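How to Get Rid of Kitchen Smells That Keep Coming Back

October 14, 2024
By Matúš Machala

38 shares | 3 comments

Most kitchen smells come from a small number of places, and air freshener only covers them for an hour. If a smell returns every few days, go through the spots below in order. The whole job takes around 40 minutes if you have the supplies out.

You need baking soda, white vinegar, dish soap, an old toothbrush and a few clean rags. I use Clotex cloths and have no strong feelings about them. Old T-shirts work too.

The drain

Start with the sink. Pull the rubber splash guard out of the disposal, if yours comes out, and scrub the underside with the toothbrush and dish soap. The slime under there is the source of more bad smells than the pipe itself. Rinse it in very warm water and put it back.

If you have a second sink you rarely use, run the tap for a minute. A trap that dries out lets sewer gas into the room.

The trash can

Wash the can, not just the lid. Take it outside or put it in the tub, fill it with two inches of hot soapy water and leave it while you do something else. Dry it all the way before you put a bag in. Sprinkle a spoonful of baking soda in the bottom and change it when you change the soap in the dish.

The cabinet around a pull-out can needs a wipe as well. Check the back wall, where drips run down.

The refrigerator

Throw out what is old, then lift out the bottom drawers. Liquid collects beneath them. Wipe with a quart of warm water and two tablespoons of baking soda, and go over the door gasket with the toothbrush. Some models have a drip pan underneath that slides out from the front – check the manual before you pull on anything.

An open box of baking soda on a shelf helps a little. It won't fix a spill you haven't found.

The microwave

Put a cup of water and two tablespoons of vinegar in a microwave-safe bowl with a wooden spoon standing in it. Heat it for 4 minutes and leave the door shut for another five. Wipe the ceiling first, then the walls, then the floor. Wash the turntable in the sink and clean the ring or rollers it sits on.

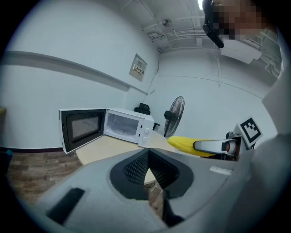 Popcorn and fish are the two hardest smells to shift. For those, leave the door open for a couple of hours afterward, and overnight if you can. A small dish of dry coffee grounds inside also helps, but take it out before you cook.

Sponges and towels

Replace the sponge every two weeks. Hang dish towels flat so they dry, and wash them hot without fabric softener. A sour towel on the oven handle can make a clean kitchen smell dirty.

If the smell is still there after all this, look behind the stove and under the toe kicks. Last December I found a potato back there that had been missing for some time.

Comments (3)

prairie_dee
It was the splash guard. I have lived in this house nine years and did not know it came out.

Tom W.
Does the vinegar trick work with lemon? I have half a bag going soft.

Matúš Machala
Tom – yes, cut one in half, squeeze it into the water and drop the halves in. Same timing.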